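**Plereo reader, after 9 weeks**

26 November 2024

Quick one, typing this on my lunch. Bought the Plereo in the end. Dithered over it since April, mostly over the price, then Morena Zanetti lent me hers for a weekend and that was that.

Screen first. Good. Matte, no glare on the back step, warm light that goes properly dim for reading in bed. Text is sharp even at the tiny size I never use. Colour on covers is a bit washed out, like an old newspaper insert. Don't care, I read novels.

Page turns quick enough. Buttons on the side, thank god. They click though. Quite loudly. My other half has views.

Battery: box says up to 40 days. Not a chance, not with the light on and wifi going. I charge it when it whinges at me and don't think about it much.

Library loans work, once you've signed in 4 times. No idea why it forgets. Rajkumari Semwal's does the same so it isn't just mine. Holds turn up overnight and returning early is two taps. Best part of the whole thing really.

Store is rubbish. Search for an author, get colouring books. I buy elswhere and copy files over by cable, old school. It took all 3565 of mine, including a pile of old manuals in weird formats, and only sulked over the footnotes in a couple of them. Sorting is the weak spot. No nested folders!! You get "collections" and you make them one by one, by hand.

PDFs, hmm. Novels fine. Anything with two columns, you're pinching and dragging all night. I've gone back to the laptop for those.

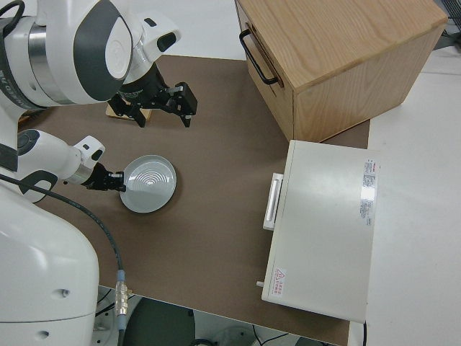
Case is extra, and I went with the Grolham one over the official cover. Magnet's strong, folds into a stand, smells of glue for the first week or so. The stand is a bit wobbly on anything soft but solid on a hard surface. Meals are where I read most these days. Grey cover picks up crumbs, get the black.

Versus my old Hasport: lighter, faster, better light. The Hasport had a headphone jack and a proper dictionary, and I miss the dictionary. Plereo's one gives you a single line and gives up. Tried loading another, it ignored it.

Would I buy it agian? Yes, on sale. Full price only if your current one's dead. Will update if the sign-in thing gets fixed.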